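The Nine-Stop Day

The brochure for the Vallwood Heritage Circuit promises 2 days, a seat on an air-conditioned coach, lunch both days and what it calls "an unhurried look at the real valley." I counted the stops before I booked. Nine on the first day alone, and one of them was a jam shop.

Package tours of this kind have been selling well in the valley for years, and the people who run them will tell you it's because travelers want somebody else to do the planning. I believe that. Planning a trip is a chore, and Vallwood's bus timetable seems to have been written by someone with a grudge. What I doubt is the second half of the pitch, that the planning is done for the traveler's benefit.

We left Estville at 7:40, ten minutes late, with the guide already apologizing for the mill. The mill was closed. It had been closed since October, according to the card taped inside its window, yet it was still on the printed schedule as "visit (exterior)." That word in parentheses does a lot of work in this business. So does "pass by." Our look at the old courthouse was a pass by, at a speed I would put at thirty miles an hour, on the side of the coach I wasn't sitting on.

The jam shop got fifty minutes. The wool outlet got an hour and ten. The abbey, which is the reason anyone has heard of Vallwood in the first place, got twenty-five, including the line for the restroom.

Kaan Duman guided coach parties through the valley for eleven seasons before he quit to lead small walking groups. He was polite about his old employers, and careful, but he didn't dodge when I asked about the shops. "The coach has to be paid for," he said. "The ticket doesn't pay for it." In his day, he told me, a shop would hand over a set amount for every full coach that stayed at least 60 minutes. If the group was back on board early, there was a phone call.
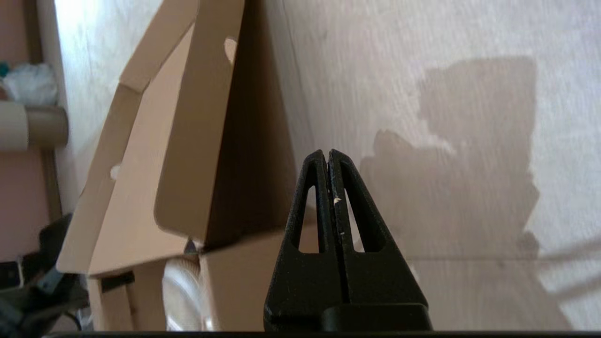

I put this to the operator, Nultirdale, whose office answered by email within a day. Shopping stops are included "in response to guest feedback," the reply said, and guests are free to remain on the coach. That last part is true. I remained on the coach at the wool outlet, along with a retired couple from two rows back and the driver, who ate a sandwich and kept the engine off. It was not a pleasant hour.

The email also told me that 3,186 guests took the circuit last year and that most of them rated it "excellent." I asked how the ratings were collected. The forms are handed out on the coach by the guide, who collects them by walking down the aisle. I filled mine in with her standing over me, holding the pen cup. I gave her top marks too. She was good at her job, and I'm not made of stone.

None of this would bother me much if the tour were cheap. It costs $400 before tips, and the suggested tip is printed on the back of the lunch voucher. The same abbey, by local bus and on foot, cost me some nine dollars when I went back on my own the following week. I missed one connection and got rained on in a shelter with no roof. I also had three hours in the cloister and found the painted ceiling in the side chapel, where the coach party never goes because the stairs are slow.

There are people for whom the coach is the right answer. The couple from two rows back can't manage the hill from the bus stop, and they told me they'd had a nice time, wool and all. One other passenger, a woman named Đồng who was traveling with her mother, said she'd have paid more for the same route without the shops. I asked Nultirdale whether such a tour existed. They said there was no demand for it.

The new brochure came out while I was writing this. The mill is still in it. The courthouse has been upgraded from "pass by" to "photo stop," and the jam shop now offers a tasting.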